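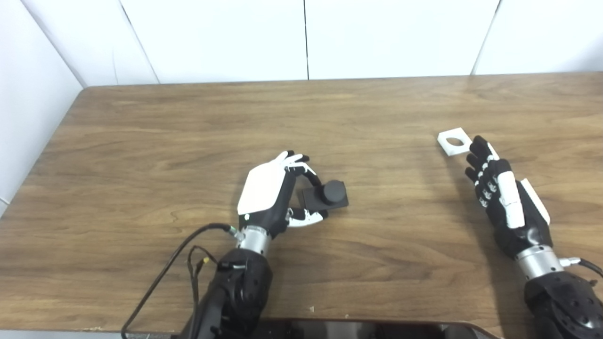
*Left hand on the knobbed base, right hand going for the plate with the hole.*

I've had a pair of robot hands on the workshop bench long enough to have picked up some habits, and a few of you asked for my bench rules, so I've typed them up. Rosalind Bellamy at Ikholm taught me most of them (she's far stricter than I am!).

**Clear the bench first.** Only the parts for the job stay out. I give the wood a wipe too – crumbs and filings get into finger joints and they're a pain to pick out.

**Give cables some slack.** I leave a generous loop at each wrist, then run both arms through their full reach, slowly, before anything gets gripped. If a cable pulls tight, stop and re-route it.

**Keep your own hands out.** Mine stay 500 mm back whenever the power's on. If a part rolls over, I press stop, wait for the fingers to go still, and only then reach in. Yes, every time, even for a washer.

**Start gentle.** New part, lowest grip setting, and I go up a notch at a time. Small things with a square base seem happiest pinched by the edges, and flat plates want a slower approach or they skate off across the table.

**Write it down.** My Lemumance notebook has 696 entries now, mostly grip settings and swearing. Over 35 of them just say "check the stop button", so do check it, before the first cup of tea!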